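The Lodolell workshop in Istley opened its doors to visitors one afternoon in September, and most of them ended up in the office at the back. A cabinet there serves as the test course for Holst, the company's two-armed robot.

"People expect a factory," said the engineer leading the visit. "We wanted an office with a cupboard and some paperwork, because that's what our customers have."

The task sounds small: fetch a file and hand it over. The engineer said the team has logged 1153 attempts at it since spring and still changes something most weeks. Much of that work goes into the joints and fingers. 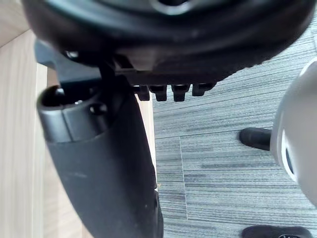

Close in on the robot, with the carpeted office floor behind.

"Grip is the easy half," the engineer said. "The hard half is reaching under a countertop without hitting it. A person ducks a shoulder and never thinks about it. We had to write that down."

A full run takes 90 seconds when all goes well. Binders are harder than boxes, the engineer said, as the covers are smooth and two of them will often slide together. The robot is told to take the edge and pull slowly – speed comes later. 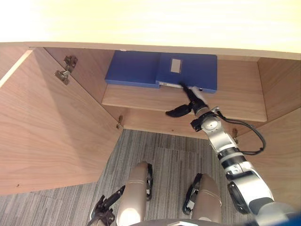
Flostavton asked whether a person wouldn't simply be faster, and wanted to know who pays when a file gets dropped.

"A person is faster," the engineer answered. "And we pay. It's in the contract."

The next open afternoon starts at 4. Groups are limited to 13, and the office door stays shut during runs.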